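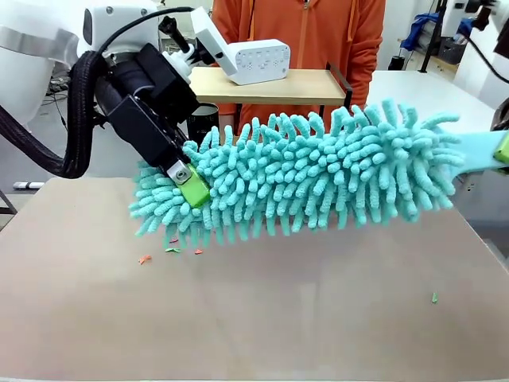 図2　シェニール型ハンディモップと卓上の紙片。

4.2　「絡め取る」という説明の再検討

シェニール型のハンディモップについて、販売側の説明はほぼ一つの語に尽きる。房がほこりを「絡め取る」というのである。本節で扱うTanedar、Planda、Givettiの三製品も、包装の文言に多少の違いはあるものの、この動詞かその類語を必ず用いている。筆者はこの語を疑っている。少なくとも、拭き取り、掃き寄せ、付着、保持という別々の過程が一語に押し込められており、どの過程について効果が主張されているのかが読み手にはわからない。

まず形状から確認しておきたい。この型のモップは、短く丸みのある房を軸のまわりに密に並べたもので、房は四方に向き、下側のものは重みで垂れる(図2)。外見の体積は大きい。しかし、体積が大きいことと、対象面に触れる面積が大きいことは別の話である。平らな天板の上で軽く滑らせる場合、面に触れるのは下側の房の、それも先端近くに限られる。上側と側面の房は、棚の隙間や家電の裏に差し込まれたときにはじめて働く。製品説明の多くは、この条件の違いに触れないまま「全面で捕集」と書く。机の上だけを掃除する利用者にとって、全面という語はほとんど意味をもたない。

次に、対象となる汚れの大きさである。ほこりと一口に言っても、繊維くず、砂粒、食べこぼし、紙片では挙動がまったく異なる。図2の卓上にあるような、丸まった小さな紙片は、その点で都合の悪い対象である。房の一本一本に対して大きく、繊維の間に入り込めない。動くとすれば、房の側面に押されて動くのであり、それは絡め取りと呼ぶより掃き寄せと呼ぶべき動作である。掃き寄せであれば、従来の小ぼうきや、極端に言えば葉書一枚でもできる。家庭の机で実際に目につくのはこの種の大きめのごみであることが多く、消しゴムのかすや切り抜きの端、菓子袋の切れ端などが典型であろう。そのような机に対してシェニール型を薦める根拠は、筆者の調べた範囲では示されていない。

この点について、Bednarek報告はしばしば引用される。同報告は12種のハンディモップを比較し、シェニール型が「総合的に優れる」と結論した。だが評価に用いられたのは均一に撒かれた微粉であり、粒の大きなごみは試験の対象に入っていない。さらに、評価の単位は一回の往復後に面に残った粉の量であって、モップ側に保持された量ではない。面から消えた粉が房の中にあるのか、天板の縁から床に落ちたのか、空中に舞ったのかは、この方法では区別できない。残量の少なさをそのまま捕集量の多さと読み替えることには無理がある。引用する側の文献がこの読み替えを無批判に受け継いでいることのほうが、むしろ問題は大きいかもしれない。

静電気による吸着という説明も同様に扱いが難しい。合成繊維が摩擦によって帯電しうることに異論はない。しかし帯電の程度は室内の湿度に強く左右され、梅雨時の6月と暖房を使う冬とで同じ効果を期待することはできない。にもかかわらず、三製品の説明書のうち湿度に言及したものはなかった。洗濯後の性能についても記載は曖昧で、Plandaの説明書には「繰り返し洗えます」とあるだけで、洗うことで何が維持され何が失われるのかは書かれていない。洗えるという性質は取り扱いの便利さであり、捕集性能の証拠にはならない。

長い柄と一体になった棒状の設計にも、検討の余地がある。柄を握ったときに手元から房までの距離があるため、棚の奥や高所では確かに使いやすい。その反面、机のような近くて平らな面では、力のかかり方が根元と先端とで均一になりにくい。先端を面に沿わせようとすれば手首を寝かせることになり、手の甲が天板に近づく。手首を起こせば、今度は根元か先端のどちらかが浮く。筆者が自宅の書棚と机の双方で使った際にも、書棚では不満がなく、机では二度三度と同じ箇所をなぞることになった。もちろんこれは一人の使用経験にすぎず、一般化するつもりはない。ただし、製品側の主張もまた、これを上回る証拠に支えられているわけではない。

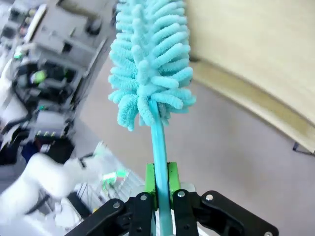
房の配列についても、業界資料の説明をそのまま受け取るべきではない。Givettiの販売資料は、房の本数を増やすほど捕集力が上がると述べ、密度の高さを上位機種の売り文句としている。ところが房が密になれば、隣り合う房どうしが支え合い、一本ごとの動きは小さくなると考えられる。隙間に入り込む柔軟さと、隙間なく詰まった房とは、どこかで両立しなくなるはずである。最適な密度というものがあるとしても、それは「多いほどよい」という単調な関係からは導けない。資料に掲げられた図は縦軸に単位がなく、比較の対象も記されていないため、検証のしようがなかった。

歴史的な比較にもひとこと触れておく。羽根はたきに対する批判は古く、1894年刊とされる家政書の抄録にも、はたきはほこりを別の場所へ移すだけであるという趣旨の一節が見える。筆者は原本を確認できておらず、刊年も抄録の記載に従っている。それでも、この批判の型は現在のシェニール型にそのまま当てはまりうる。羽根が繊維に置き換わったことで移動が捕集に変わった、と言うためには、モップに残った量を測らなければならない。先行研究の大半はそれを測っていない。

利用者の評価についてはどうか。Tanedarの通販ページには1311件の感想が寄せられており、高評価が目立つ。しかし内容を読むと、「よく取れる」とする感想の多くは、使用後に房が灰色になったことを根拠としている。淡い色の房は汚れが目立つ。青緑や水色といった明るい色は、取れたという実感を強める方向に働くであろう。濃い灰色の房で同じ作業をした場合に、同じだけの満足が報告されるかどうかは疑わしい。色は性能を変えないが、性能の見積もりを変える。感想の件数がいくら多くても、この偏りは打ち消されない。

以上の疑問は、シェニール型が役に立たないという主張ではない。細かいほこりが薄く積もった棚や、指の入らない隙間については、他の道具より扱いやすい場面があると筆者も認める。問題にしているのは、その限られた利点が、汚れの種類も面の形も問わない一般的な優位として語られていることである。次節では、対象を紙片と微粉の二つに分け、面の残量とモップ側の保持量を別々に記録する手順を示す。記録にあたっては、天板の縁から落ちた分を受けるため、机の周囲に紙を敷き、その上の量も合わせて量ることとした。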